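Section 4. Preparing the Room and the Work Table

4.1 Before you begin
Read this section in full before moving any furniture. The Trosedlow table is intended for indoor use on a level floor. The combined weight of the table and anything placed on it must not exceed 300 pounds.

1. Choose a position close to a wall outlet and clear of doorways.
2. Tie back long hair and loose clothing before leaning over the work area.
3. Confirm that everyone assisting has read the cautions in 4.3.

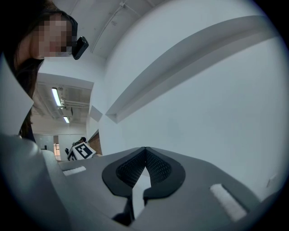
Figure 4-1. Leaning in beside a white wall.

4.2 Lighting and overhead clearance
4. Switch on all ceiling lights and allow them to reach full brightness.
5. Check the ceiling for pipes, ducts and hanging fixtures. Do not stand on the table to reach them.
6. Keep at least 12 inches between the table and any wall ledge.

Note: Fluorescent lighting is suitable for all steps in this section. A desk lamp may be added for fine work.

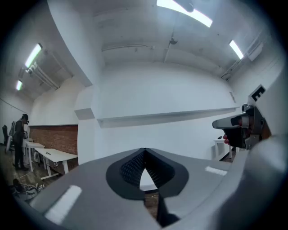
If a ceiling light flickers or fails, stop work and have it replaced before continuing. Do not rely on daylight alone.

4.3 Setting the table
7. Place the square table so that all sides can be reached on foot.
8. Press down on each corner in turn. If the table rocks, adjust the feet as described in Section 3.
9. Wipe the top with a soft, dry cloth.
10. Lay out only the small parts and tools needed for the current step. Keep the remainder on a second table.
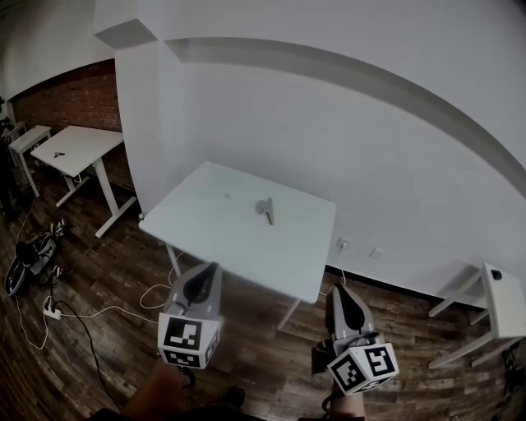 11. Route power cords along the baseboard and away from the walking area.

Caution: Small items left near the edge may fall and mark a wood floor. Return them to the middle of the table when they are not in use.

Replacement feet may be ordered from Pollano under part number 2780.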